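Hand-held grippers or leader arms for cloth? Folding task, starting from a heap
6 min read

wragg_f
We're setting up to teach a two-armed robot to fold clothes, and I have to decide this month how we record the demonstrations. The choice is between hand-held grippers, where a person does the job directly with a gripper in the hand, and the leader arms we already own, where you sit beside the robot and drive it. 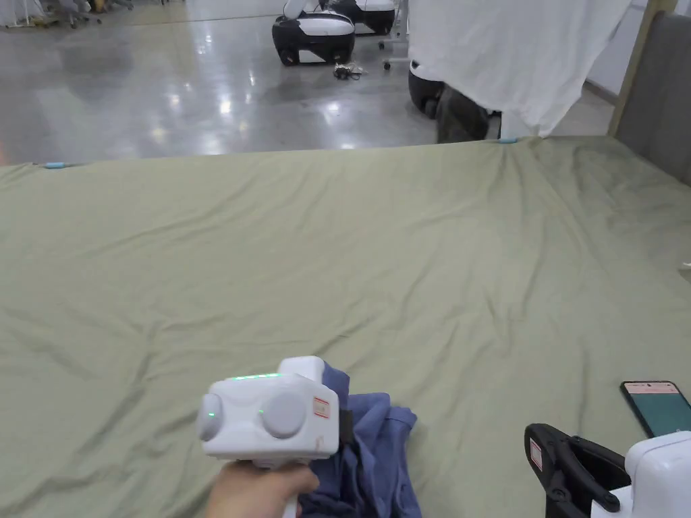 Every episode starts with one garment dropped on the table in a heap. The person finds an edge, spreads it flat, folds the sleeves in, folds it in half and moves it to the left side. Then it gets bunched up again for the next one. We've recorded 200 episodes with the hand-helds and 55 with the leader arms so far. I haven't trained on either set yet. I'd like to hear from people who have done both with cloth. Rigid objects we've already got working.

Freya

ginnes
I've done both. For cloth I would go with hand-helds and not look back. The spreading part needs small tugs and a lot of regrasping, and people driving leader arms stop doing it. They can't feel the fabric pull, so they make one big grab, lift, and hope. You end up with a robot that makes one big grab and hopes.

How long is an episode for you on each?

wragg_f
I haven't timed them properly. The leader arm ones are more than twice as long, mostly in the spreading. The folds themselves are closer.

severino_c
I'll disagree with Gregor. We did a towel job at Wotow with hand-helds, and the recordings looked lovely, and the robot couldn't reach half of what was in them. People twist their wrists, lean over the table, cross their arms. A person standing up has a much better reach than two arms bolted to a stand. When we replayed the paths on the real arms we threw out a third of the set.

With leader arms that can't happen. If the operator did it, the arm did it, because the arm was there doing it. Slow, yes. But I've never had to throw out a leader arm episode for reach.

ginnes
That's a training problem with the people, though. We put marks on the table edge and told everyone to keep their hands between them. After an afternoon they stopped leaning.

severino_c
Marks tell you where the hands are sideways. They don't tell you anything about wrist angle, and wrist angle was most of our rejects.

olaia.s
Could you not run the reach check while recording? We do it at the end of each batch of 12. A script takes the gripper path, tries to solve it for both arms and lists the episodes that fail. The person who recorded them sees the list before starting the next batch. New people fail a lot in the first two batches and then hardly at all. It's not live but it's soon enough that they remember what they did.

severino_c
That would have helped us. We only checked after the whole set was in. I'll give you that.

wragg_f
Olaia, is the script something you can share? We have nothing like that at present.

olaia.s
I can't share it from work, but it's short. Load the arm model, put the two bases where yours will be, solve each pose starting from the last one, flag any jump in the joints. The base position matters more than the solver. We had ours wrong by the width of a hand and it rejected good episodes for a week.

y_holroyd
A few things from someone who has held these for a lot of hours.

The weight is in the front and your wrist gets tired before you notice. When that happens the jaws start coming in nose down, and the fabric gets pinned to the table instead of picked up. We swap people every half hour now. I'd look at the episodes from late in a session before you count them as good.

Cover the table with something that has a bit of grip. On a bare top the shirt slides away when you go for an edge. But if you use a loose sheet, decide whether to pull it flat between episodes or leave it, and tell everyone. The jaws will pick up a ridge in the sheet as readily as they will a hem.

Also, colour. If all your garments are dark and the cover is pale, the model will learn that, and it'll fall over on the first beige jumper.

kaushik_bench
Agree on the sheet. We left ours loose on purpose because the customer's tables have cloth on them. It made everything worse for a while and then it was fine.

ginnes
Loose is fine if there's enough data. With 200 episodes I'd clip it down.

severino_c
I'd leave it loose. You're going to meet wrinkles eventually, and clipping it only puts that off. Same argument as the wrist angles, really. Find out early.

wragg_f
We'll try clips for the next lot and see whether it makes a difference before arguing about it here. On garments, we have shirts and a few hoodies in different colours, but the hoodies take forever so people avoid them. I should probably assign them.

y_holroyd
Assign them. If people choose, you get shirts.

olaia.s
One question back to you. How are you bunching the garment up at the start? Ours were all scrunched by the same person for the first month and you could tell. He gathered everything toward the middle, so there was always a sleeve sticking out on the right. The robot went for the right every time, sleeve or not.

wragg_f
Whoever is recording does it, with both hands, usually the same way each time I'd guess. We'll change that. Drop from a height for some, twist for some, inside out for a few.

ginnes
Leave the inside-out ones for later. That's a different task.

severino_c
On that we agree.

wragg_f
Update, 13th September. The reach check is written. On the first 200 hand-held episodes it failed 55, nearly all wrist angle as Severino said, and most of those came from two people. The rest I'm keeping. The plan is hand-helds for the bulk, up to 1240 episodes, and leader arms only for the last fold and the move to the left, where we need the arms not to bump each other. I'll post results when there are some.

severino_c
Watch the join between the two sets. The speeds will be different and the arm may pause there. We had to resample ours.

olaia.s
Did you clip the sheet?

wragg_f
On one table. The other is still loose.

Contact the moderators | © Gidari Bench Forum | Back to top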